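¿Pueden los robots recoger tu cuarto?

Seguro que alguna vez, con los calcetines por el suelo y la merienda esperándote en la cocina, has pensado: ¡ojalá tuviera un robot que hiciera esto por mí! Pues mira, hay mucha gente intentándolo, y hoy vamos a ver cómo les va.

Para ti, coger un vaso es facilísimo. Un robot, en cambio, tiene que averiguar dónde está el vaso, acercar la pinza, apretar lo justo y no tirar nada por el camino (¡casi nada!). Y cuando el brazo se mueve deprisa, todo se complica un poquito más. 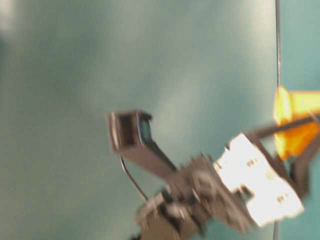

Practicar, practicar y practicar

Igor Tokarz, que trabaja en el taller de Lunudbridge, nos contó que un mismo movimiento se puede ensayar alrededor de 2000 veces. ¿Te imaginas poner la mesa tantas veces seguidas? Su compañera Young-sook Yoon apunta en un cuaderno los intentos que salen mal, y el día que la visitamos ya llevaba 285.
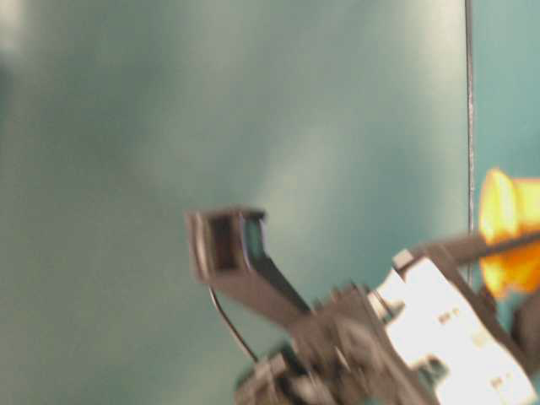

La pinza en pleno movimiento, con un objeto naranja a la derecha.

Entonces, ¿ya saben hacer las tareas de casa?

Algunas sí: hay robots que aspiran el suelo y otros que cortan el césped. Doblar una camiseta arrugada o guardar los platos en una cocina que no conocen todavía les cuesta muchísimo, y a menudo necesitan que una persona les eche una mano. Así que, de momento, los calcetines te toca recogerlos a ti.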